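3.2 Rating of worktop finishes

The second part of the survey dealt with how people judge wear on wooden tabletops in shared work areas. It was carried out at two sites, Durkberg and Natard, with the same printed form. At Durkberg 206 forms were handed in, and 198 of these could be used. The remaining forms lacked either the age group or the rating for the front edge and were left out before any analysis was done.

Each respondent gave three ratings: one for the flat surface, one for the edge, and one for the floor next to the table. The floor rating was added after the pilot, when Delorme noted that people who disliked a floor tended to mark down the furniture standing on it. Ratings ran from "as new" to "needs replacing", with no middle option. Leaving out the middle option forces a choice, and it also raises the share of blank answers. We accepted the blanks.

Terms used for the parts of a table follow the Sutoron glossary, with one change. The glossary uses "border" for any strip along the side of a top, whether it is a separate piece or only a change in color. We use "edge band" for both and make no claim about how the strip was made.

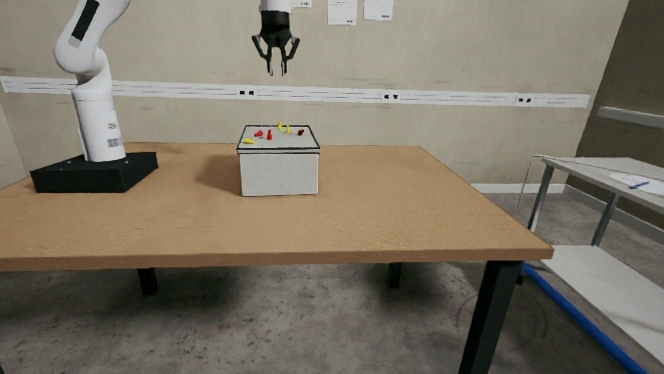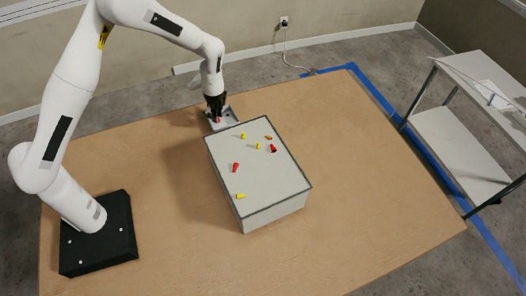
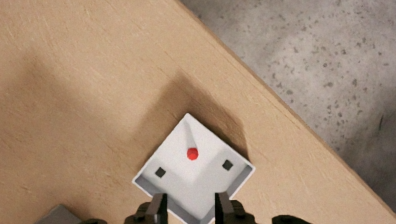 Figure 2. Wooden tabletop, three rendered views.

Agreement between respondents was high for the flat surface and low for the edge. Part of the gap comes from the viewing angle. A person seated at a table sees the grain at a slant and hardly sees the band at all, while a person standing over it sees both. In the last view of Figure 2, taken from directly above, the band is narrow and brown against the lighter top, and the fine scratches in the surface run mostly in the same direction as the darker streaks. Scratches that follow the streaks were a known problem in the pilot: respondents often counted them as grain and gave the surface a better rating than the inspector did. Scratches running across the grain were reported far more often - even short ones.

The floor rating behaved differently. Bare concrete was rated worse than painted concrete at both sites, although the inspector had passed all of the floors. Written remarks mention pits and dark spots, and several respondents used the word "dirty" for marks that cleaning would not remove. When the floor rating was entered into the model as a covariate, the site effect on the edge rating became smaller but did not vanish.

Age group had no clear effect on any of the three ratings. Length of service did have one. Respondents who had used the same table for 3 years or more rated its surface higher than newer staff rated the same surface, which agrees with the earlier findings of the Durán study on office chairs. We return to this point in Section 4, together with the results on refinishing.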